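6. When the Fingers Stop Closing (Fault 80)

Good news first: this is the most fixable fault on the whole Plurkis gripper, and you'll know the linkage inside out by the time you're done!

Fault 80 means one finger met resistance before the other. Thread or lint in a pivot is the usual culprit, and soft goods shed plenty of both.

CAUTION: Keep your fingers out from between the pads until step 2 is complete. A jammed linkage can snap shut when the fiber lets go.

1. Let go of the trigger and back the gripper away from the item.

2. Slide the power switch to OFF and wait for the status light to go out.
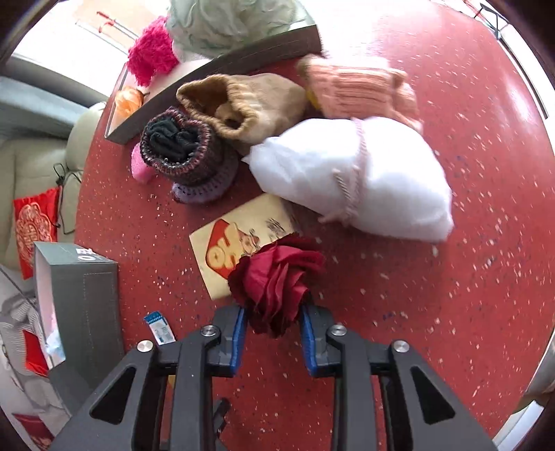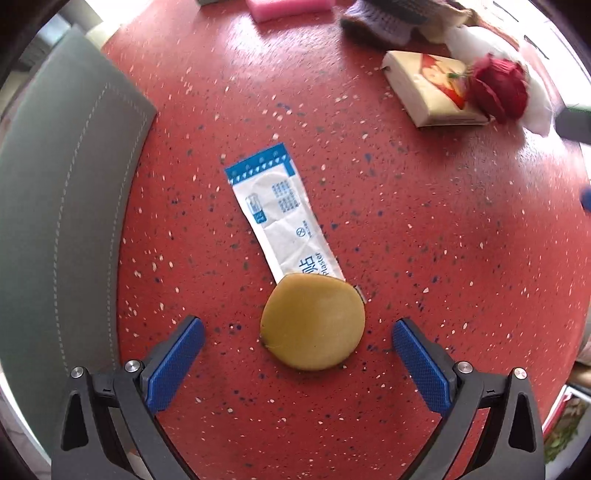 Fingers open at a fabric flower (first picture) and at a flat disc (second picture), both on a speckled red tabletop.

3. Pull out any fiber with the plastic tweezers. Never cut toward a pad.

4. Wipe both pads with a dry cloth.

5. Move the fingers by hand through their full travel, 2 times. You want a lovely, even glide on both sides.

6. Power up and run the self-test. A pass shows code 3441.

Note: Amber Koster at our Temville bench found that fuzzy yarn is by far the worst offender, so check the pivots every 600 grasps if you handle a lot of it.

If Fault 80 comes back straight after a pass, stop using the gripper and go to Section 7, Linkage Replacement.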